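Fill valve short cycling, Flutovley rental

kpramanik
Tank refills every 6 minutes with no flush. Replaced the flapper, same result. Is it the fill valve?

nikola_d
Dye test first. If the bowl colors, the flush valve seat is pitted and a new flapper won't seal.

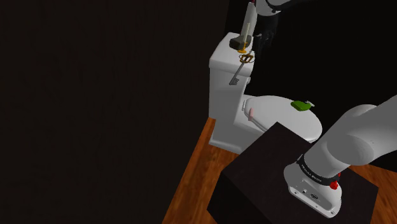 Supply pressure matters less than people claim.

fy_yuen
Disagree. High pressure makes a worn fill valve creep into the overflow. Check the water line against the tube.

kpramanik
Dye stayed in the tank. Water is at the top of the tube. Ordering a Stilel valve.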